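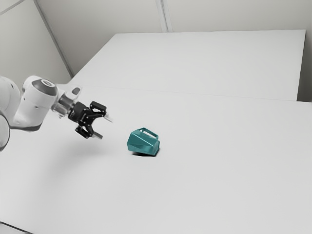 Arm at the left of the white table, gripper above the surface.

Progress report to the Sultomik fund, second period
01/09/2020

The grant was for the amateur boxing program at Urnell: ring time, coaching hours and a home show in December. You asked for a plain account of where it stands, so I'll start with the part I like least. We said the program would bring in new boxers and keep them. It has brought them in. I'm not convinced it is keeping them, and the sign-in sheets are too patchy to settle the argument either way.

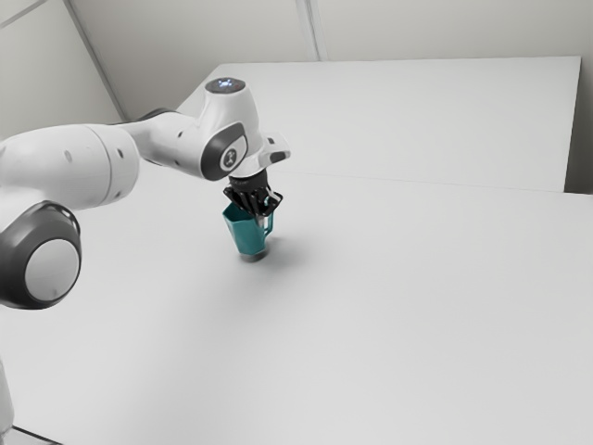 Urnell Amateur Boxing Club – Program Office

Money first. Of the 3000 awarded, 2000 has been spent, nearly all of it on coaching hours and headguards. The 900 set aside for the December show hasn't been touched. What remains is small and I would leave it alone until the insurance renewal comes in, whatever the coaches say about new heavy bags.

Sparring is the sore point. The proposal promised regular rounds against boxers from Midtbø, and we have had one visit. They were good rounds, but the weights were badly matched, and two of our lighter boxers gave away more than I was comfortable with. Midtbø say they can bring a better spread next time. They said so before the first visit too. I have asked for a list of weights in advance and will cancel if it doesn't arrive.

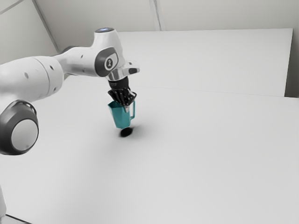

Arm over the table, with a faint blue glow at the top.

The home show has 15 bouts penciled in. I would treat that number with caution. Cards at this level lose bouts right up to the weigh-in, and several of ours depend on boxers who haven't been cleared by a doctor yet. If Alus pull out, as they did last season, the card gets thin at the heavier weights and I doubt people will pay full price for what's left.

The coaches report that fitness is up across the group. Maybe so. There was no test at the start, which

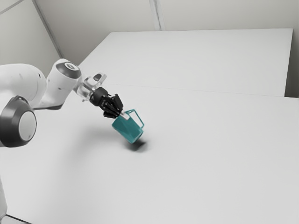 makes the claim hard to check, and I'd ask you not to quote it. We have now timed everyone over three rounds on the bag and will do it again before the show.

For the next period I am asking for no extra money. I would like permission to move unspent travel funds into medical checks, and an answer on that before the bouts are confirmed with Alus.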